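## 4 接手二手车后的检查与设置

适用于 Sema 两厢及旅行版。卖家给的检测单请放在手边，但先别急着相信它。“全车多项检测合格”这种话，印一张纸的成本很低。

### 4.1 核对里程

1. 打开点火开关，不启动发动机，等仪表自检结束。
2. 长按里程复位键，直到总里程出现，抄下来。
3. 翻保养手册最后一页盖章记录，与总里程相减。我们手上这台差了 1,508 公里，时间隔了七个月，说得过去。
4. 再看踏板胶皮和方向盘的磨损。里程很低而踏板已经磨平，请回去问卖家，并要求书面答复。

> **注意：** 仪表总成更换过的车，总里程可能从零算起。手册里没有更换记录的，一律按里程不明处理。

### 4.2 清除保养提醒

1. 关闭车门和发动机盖。
2. 按住复位键，同时打开点火开关。
3. 屏幕出现扳手图标后松手，再短按一次。
4. 图标熄灭即完成。

图标熄灭只说明计数归零，跟机油换没换没有关系。有的车行交车前顺手清一遍，买家看到干净的仪表就放心了。请自己拔机油尺看。油色发黑、液面低于下限的，先换油，再做上面的步骤。

### 4.3 轮胎与胎压系统

1. 在冷胎状态下测四个轮胎，数值以驾驶侧门框标签为准。
2. 检查胎侧生产周期，四条胎应当接近。
3. 在菜单“车辆 > 轮胎 > 存储”中确认当前胎压。
4. 行驶 9 公里左右，看报警灯是否重新亮起。

**小心：** 胎压偏低时也能点“存储”，系统会把错误的数值当成标准，以后就不报警了。顺序不要颠倒。
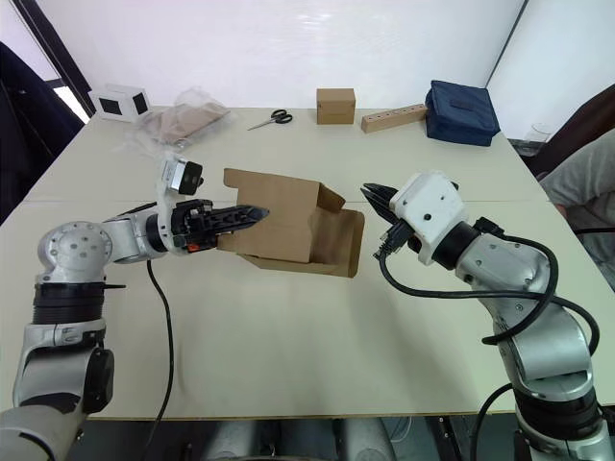
**Renadham，二月**

本节由 Pinness 车主手册编写组在冬季重新核对，与旧版有几处出入，以下面的写法为准。

### 4.4 蓄电池

1. 熄火静置一夜，早上七点前后测量电压，不要在刚跑完车时测。
2. 低于 12.4 伏的，充满后隔天再测一次。
3. 仍然偏低，换电池。
4. 换好后在诊断菜单中登记新电池的容量。

旧版说第四步可以省略。带自动启停的车型不能省，否则充电策略还按旧电池走。不带启停的，我们没看出登记与否有什么差别，做了也无妨。

经销商常说“电池是新换的”。请看极柱旁的日期钢印，没有钢印就要发票。

### 4.5 删除前车主的数据

1. 进入“设置 > 系统 > 恢复出厂”。
2. 勾选全部项目，包括导航目的地和通讯录。
3. 等待重启，期间不要关点火开关。
4. 重启后打开蓝牙列表，确认为空。
5. 在手机应用中用车架号重新绑定。

> **注意：** 第五步若提示“车辆已有主用户”，说明远程账号还在别人名下，对方理论上仍可解锁车门。只在车机上恢复出厂解决不了，必须由经销商在后台解除。拿到解除确认之前，不要付尾款。

### 4.6 钥匙数量

1. 在诊断菜单中读取已匹配的钥匙数。
2. 与实际交到手里的钥匙比较。
3. 数量不符的，把全部钥匙带到服务点重新匹配，未到场的钥匙随即失效。

Papadopoulos 服务点的匹配收费为 122 欧元，备用钥匙另算。卖家若说“另一把找到了就寄来”，请把这笔钱先从车价里扣掉。

### 4.7 延保合同

销售人员多半会在交车当天递上延保合同。签字前逐条确认：

- 涡轮、变速箱和电控单元是否在保障范围内；
- “正常磨损”由谁来认定；
- 单次赔付有没有上限；
- 是否要求只在指定网点保养。

第二条没有写清的合同，我们不建议购买。口头承诺一概不算，请对方写进附加条款并盖章。

轮毂螺栓扭矩和保险丝位置见第 5 节。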